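News > Game Updates > Harvest Event

Home News Events Guides Forum Support

27 Aug 2025
By Lambros Lazaridis

The harvest is coming early to Stirkedthorpe this year, and Old Mowat the miller needs your help. His store room is empty, the mice have eaten the sacks, and the whole village is waiting for bread. From today every farmer who has reached level 12 can open the new Mill Quest and bring the big wheel back to life.

To begin, visit the bridge at the north side of your farm and click on the broken cart. Mowat will appear and give you the first task, which is to grow barley on any free field. Barley seeds cost 5 coins each and they need four hours to ripen. If you water them two times, they will be ready in three. Please note that the barley from the spring event does not count for this quest, even if you still have some in your barn. We had many questions on this point during the test week, so I prefer to write it clearly.

When you have collected 500 bundles of barley, the mill opens and you can start to make flour. Flour is made in small batches. Each batch takes twenty minutes, and you can put up to six batches in the line. Players who have the Iderell Windvane from last year will see that it works also on the mill, and the batches become a little faster. It does not need to be placed near to the mill, but it must be on the farm and not in storage.
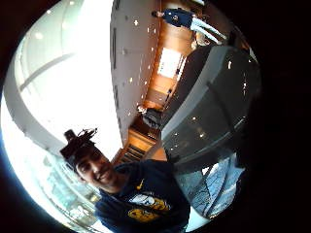

A big smile and a navy sweatshirt.

The prizes are given in steps. At 342 sacks of flour you receive the Miller's Hat for your farmer, and at 780 sacks you receive the main prize, a baby Bevow. For those who are new to the game, the Bevow is the small woolly cow with the curled horns. The grown one gives milk every eight hours. The baby gives nothing at first, but it follows your farmer along the paths and it sleeps beside the fire if you have one. There are three coats to find – cream, chestnut and grey – and you can not choose which one you get. You can, however, exchange it with a neighbour during the event, one time only.

Your neighbours can help also with the flour. Send them a Mill Token from the gift page, and when they accept it, one of your batches is finished immediately. You can send ten tokens in one day, and the number returns to ten at midnight server time. Tokens which are not accepted in three days will disappear from the list.

Kosmas Manolakis from the map team asked me to mention also the small changes in the village. The well has moved to the other side of the square, so that the carts can pass. The bakery door can be opened now, although there is only one room inside for the moment. The upper floor will be added in October together with the bread recipes.

One known problem: on some older tablets the wheel of the mill stands still after you come back from the market. The flour is still produced, only the picture does not move. If you leave the farm and enter again, it should turn normally. We are working on a repair, and it will come with the next small update.

Any barley left in your barn at the end of the event can be sold to Mowat for two coins a bundle.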